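I caught Tyra Haugen in the Hevby robotics club's back room in February, right before the team's next practice run, and she was already talking before I'd sat down.

"It's the pegs that get you," she said. "Everyone wants to work on the big stuff, and then you lose an evening to one tiny blue peg!"

The team goes by Lullance, and the task board is their whole life right now. Eskil Wikström writes most of the arm code – he told me he's on version 171 and has stopped naming them. "A good run is under 90 seconds," he said. "We've had, um, two."

I asked what's next. "The gear," they said together. Then Tyra went back to her laptop, and I stayed to watch.

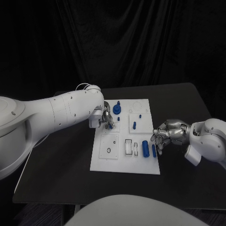
Reading time: 1 minute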